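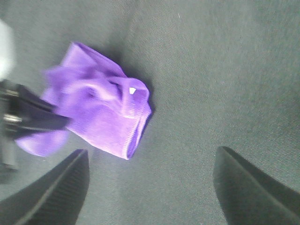 Lachlan Ogilvie says the Fisberg lint filter catches nearly everything coming off synthetics, and that we should stop arguing and order one for each washer. I'd like to see it do that with our water first.

Sun 25 July
Wash shedding, notes so far

1. The Fisberg leaflet. It gives a capture figure but no mesh size, load weight or spin speed. I wrote to ask in November and got the same leaflet back. Purple microfiber is handy for this kind of work – the fibers show up well on white filter paper.
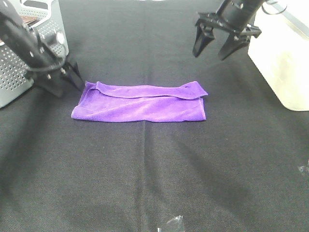 2. Blanks. Jessie ran the machine empty and still found fibers on the paper. Some of what we've been calling shed is left over from the load before. All 11 earlier runs are suspect, mine included. 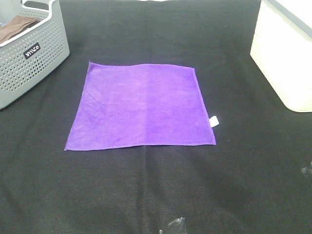

3. Weighing. Struan wants to dry the papers for 2 hours and weigh them straight away. They pick up moisture on the walk to the balance, and the difference we're after is tiny. I don't trust any number from the first set.

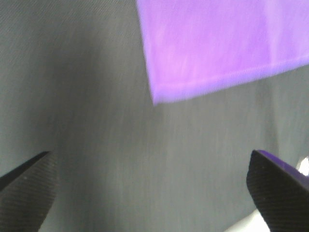 So the filter may be fine, but we can't tell with a dirty drum and damp papers. Repeat the blanks until two in a row agree, then fit the Fisberg. Ask Evander if the Skerkeck balance is free – ours drifts.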